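Good practice for validating a bimanual pick-and-place policy in simulation before hardware runs

Asked 07/04/2018
Tags: simulation, humanoid-hands, test-procedure, acceptance

We have two arms with multi-finger hands and a kitchen counter task: take a small item off one plate and put it on another. Training and first-round testing are done in simulation. Our internal rule, inherited from an older gripper project at Goteck, says a policy may move to hardware after 500 consecutive simulated episodes without a collision fault. It doesn't define "collision fault."

The simulator logs any contact above a force threshold. With a hand this size reaching into a plate, the fingertips touch the rim in a large share of episodes. Under a strict reading every one of those resets the count and we never get to hardware. Under a loose reading nothing short of dropping the plate counts.

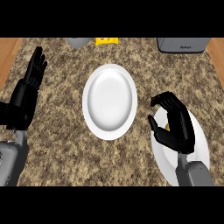
The idle arm is the second problem. In our setup one hand does the grasp and the other holds a ready pose over the counter. The rule was written for a single arm and says nothing about where the second one may be, or whether it has to be commanded at all during the grasp.

Questions:
1. How do you separate allowed contact from a fault?
2. Should the idle arm have its own pass criteria?
3. Is a consecutive count a sensible gate?

Answer 1 (accepted)

Write a contact table before you write a threshold. Rows are robot links, columns are objects in the environment. Each cell is one of allowed, limited, or prohibited. For your task I would start with:

Fingertips to target item: allowed.
Fingertips to source or destination plate: limited, with a force cap and a duration cap.
Palm, wrist or forearm to plate: prohibited.
Any link to counter: limited for fingertips, prohibited for everything else.
Any link to background objects (containers, packages, appliances): prohibited.
Left arm to right arm: prohibited.

Take the caps from the hardware side. Use the lowest rated load in the finger assembly, apply a margin, and record who set the margin. Don't tune the cap until the pass rate looks right. We did that once with the Serker hands and ended up replacing tendons.

Idle arm: yes, separate criteria. Define a keep-out volume around the working hand and the plates, and fail the episode if any idle link enters it. Also require that the idle arm is actively commanded to hold. An uncommanded arm in simulation will often stay where it was put. The real one can sag or drift, depending on brakes and gravity compensation.

Consecutive count: acceptable as a gate, poor as a measurement. A reset discards the earlier data. Run a fixed batch of 2,000 episodes with the seeds recorded, report faults by table cell, and set a limit per cell. Zero for prohibited cells. Vary plate position, item position, and friction across the batch, or you are testing the same episode over and over.

Answer 2

Agree with the table. Check your collision meshes as well. Many plate assets ship with a convex hull, so the well is filled in as far as physics is concerned and the item sits on an invisible lid. The render looks fine. Half the "rim contacts" on our Clarnard bench were fingers hitting the hull. Turn on the collision geometry view and look before changing any rule.

Comment from asker: Checked. Both plates are convex hulls. Replacing them with a decomposed mesh and rerunning.

Answer 3

We use Figueroa for this and it has a collision report built in. Just set it to 3 retries and it passes most of the time.

Comment on Answer 3: Retries hide faults. A retried episode should be logged as a failure with a recovery.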